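Search this manual Go
2 min read

4. Teaching a drive insertion by hand

The Lavow learns by being led about, much like a new starter, but it never asks where the kettle is.

1. Press Lead on the pendant. The arm goes slack and starts recording.
2. Close the fingertips on the drive and walk it to the mouth of the bay. Go slowly. Every wobble is kept, and will be performed back to you 100 times.
3. Line the drive up, pause, then push along the bay – never across it.
4. Press Keep or Bin. Be strict with yourself.
5. Repeat until you have 8 good runs.

Note: sneezes count as a run. Use Bin.

CAUTION: Keep your free hand out of the bay. The arm is slack, the fingers are not. 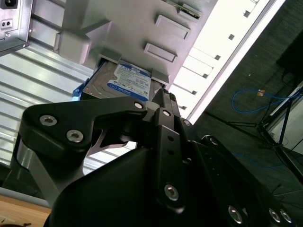
Fig. 4. Wrist view: fingertips against the lower edge of the drive, drive partly inserted.

6. Play back at the lowest speed with one hand near Stop. If the drive catches, bin the worst 2 runs and go back to step 1.

Contact Produra Support | © Produra | Back to top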